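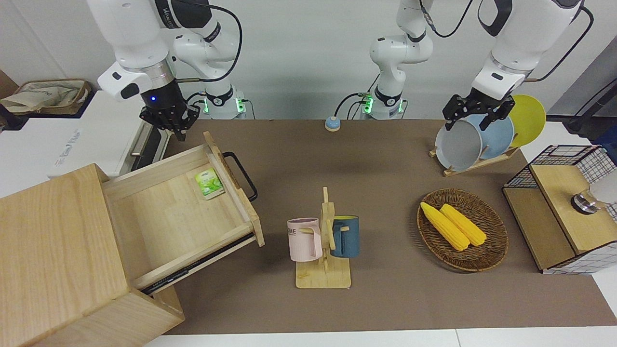
Open drawer on the left side of the table.

Catalogue Clothing: Our Checklist for Looking Over a Parcel Before You Keep It
Updated 20 March 2018

We get a lot of letters from readers who have ordered a coat or a child's nightdress from one of the big catalogues, worn it once, and only then found a loose button or a cord that really shouldn't be there. So we have put our own inspection sheet up on the page, with the comments we made while going through a mixed order from Timby and Hivilness. Please do print it off and scribble on it – ours is covered in tea.

1. Packaging
Outer bag intact: Yes
Delivery note matches the items: No
Comment: The note listed a Timby cardigan in navy and the one in the bag was charcoal. Lovely colour as it happens, but do check before you pull the tags off, as Timby won't take anything back without them. Keep plastic bags well away from little ones and pets.

2. Buttons, poppers and trims
All fixings hold when tugged gently: No
Spare button supplied: Yes
Comment: We found 2 loose buttons on the Hivilness duffel coat, both near the hem. On a grown-up's coat you can put that right with a needle and thread, but on anything for a baby or toddler we would send it straight back.

3. Cords and drawstrings
No cords at the hood or neck of children's clothes: Yes
Waist cords stitched down at the back: Yes
Comment: Very pleased here. Older stock bought second-hand may still have a hood cord, so have a look through the hand-me-downs while you're at it.

4. Labels
Fibre content and washing label present: Yes
Fire warning on nightwear easy to find: Yes
Comment: The Grabner pyjamas had theirs sewn into the side seam, where it scratches a bit. Cover it with a scrap of soft cotton if it bothers anyone, but leave it in, please, or you'll be guessing at the wash temperature by September.

5. Seams, zips and linings
Zip runs freely top to bottom: Yes
No pins or stray wire left inside: Yes
Lining free of holes: See comment
Comment: There was a gap in the left pocket lining of the Flimana skirt, big enough to lose a door key through. Run your hand slowly around the inside of every garment, and look before you feel, just in case of pins.

6. Shoes
Soles grip on a smooth floor: Yes
Heels firm and level: Yes
Comment: Try them on carpet first so they can still go back if they pinch.

7. Returns
Returns form kept: Yes
Last day to send back noted: Yes
Comment: We had 28 days on this order, counted from delivery. The cardigan has stayed, the duffel coat has been mended and the skirt is going back to Flimana with a note about the pocket.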